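Teaching Mender to put things away

15 March 2023

So I have spent most of this week holding hands with a robot, and my forearms would like a word.

If you read the last post you'll remember I'd been driving the arm with the gamepad, which was fine for big moves and awful for anything smaller than a coffee mug. I could get the gripper over to the shelf in a few seconds, and then I'd spend the next minute nudging one stick, overshooting, nudging it back, swearing a little. Rafail Drakos (he runs the Thursday robot night and has far more patience than I do) watched one of my recordings and asked if I'd been wearing oven mitts.

He was right, too. I played it back at double speed and the whole thing looked like somebody parking a truck in a closet. And the robot learns what you show it! Every wobble, every pause where I was trying to remember which button was close and which was open, all of that went in as if it were part of the job. The first version of Mender trained on my gamepad runs would reach toward a block, stop dead in the air, and then carry on as if nothing had happened. It had learned my hesitation. I laughed and then I felt kind of bad about it.

(Mender is what I call the project, by the way, not the arm. The arm doesn't have a name. My sister keeps trying to fix this.)

Anyway, this week I switched to moving the arm by hand for the first half of the recordings. You put it in the floppy mode, where the motors hold it up against gravity but don't fight you, and you just take it by the wrist and walk it through the task. Pick up the block, lift, over to the tray, down, let go. The computer writes down where all the joints were. Later you play the same motion back without your hands in the way, and that's when the cameras record, so you don't end up with a robot that thinks a pair of human hands is part of the furniture.

The good part is that it feels natural in about ten minutes. You know how high to lift the block because you can see it and feel it. The bad part is that the arm is heavier than it looks, even in floppy mode, and it gets stiff in a couple of spots where the elbow doesn't want to fold. I did 92 runs over three evenings and I'd guess a third of them had a little hitch at the same place, right where I shift my feet to get around the table. I've started standing on the other side, which helps with the hitch and is terrible for my back.

For the second half I borrowed Rafail's setup, the small leader arm. It's a little copy of the big arm that you clamp to a desk, and whatever you do with the little one, the big one does too. I loved it. It's the closest thing I've had to just using my own hand, except that there is no feeling coming back through it, so you can squeeze a block far harder than you meant to and have no idea. I cracked a plastic lid this way. Sorry, lid.

There's a bit of lag as well, and I kept getting ahead of it. Rafail's advice was to go slow enough to be bored. He says if you're having fun, your data is bad, and I think he's mostly right, though I did have fun.

The wrist camera is the thing I keep going back and forth on. From up there you get a good look at the gripper and whatever is next to it, and not much sense of the room, so I've been making myself practice with only that view on the screen. It's so much harder than looking at the arm itself. I keep wanting to lean sideways to see around the black finger, and of course leaning does nothing at all.
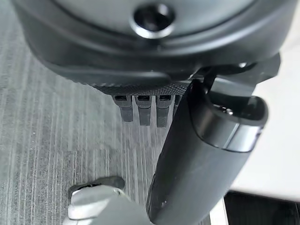 Vol. 3, No. 23

It does make me a better teacher, I think. If I can't tell where the block is from the wrist view, then I can't really expect the robot to work it out from the wrist view either. Twice now I've thrown out a whole batch for that reason: I'd been peeking over the top of the monitor and steering by what I saw across the room. Those runs looked beautiful and they were no use to me.

Totals so far, for the two people who ask: 135 recordings that I'm keeping, between the hand-guided ones and the leader arm ones. The longest task in there takes up to 2 minutes, and that's the one where I sort blocks into the tray and then put the lid on (a new lid). I'm going to train on the hand-guided set first, then on both together, and see if mixing them makes a mess. Rafail thinks it'll be fine. I think the robot will pick up two different personalities and argue with itself halfway to the shelf.

If any of you have tried mixing the two, tell me how it went, especially if you had to trim the pauses out first. I've been doing that by eye, late at night, with a bowl of cereal, and there has to be a better way. Next up is the drawer, which I've been putting off since I bought the handle for it.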